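Muslin cloth

Muslin is a plain-weave cotton, and I'd call it the most useful cloth in the house (I own far too many).

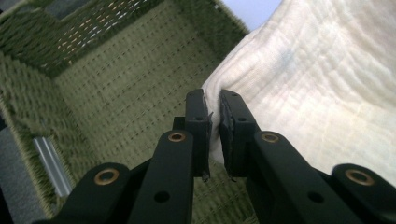 Name and weave

The word comes from Mosul, or so most dictionaries will tell you. Each thread goes over one and under the next, that's all there is to it, yet you get anything from gauzy baby squares to the stiff stuff dressmakers use for trial runs. Unbleached muslin is creamy, and I like it best that way!

Uses

Straining jelly, wrapping cheese, mopping up after babies, covering rising dough. My neighbour Nasrin Rahimi drains yoghurt in hers overnight and swears by a double layer. Mine came from the Sunday market in Takley, and I've cut a few up for puddings since.

Washing and keeping

A new one shrinks, so wash it before you cut it. Skip fabric softener if it's going near food. I don't bother ironing large ones – I take hold of an edge, give it a good shake and fold it loosely. A woven basket is a lovely place to keep them, as air gets through the sides, though check for rough ends first (muslin snags on everything).

See also: cheesecloth, calico, voile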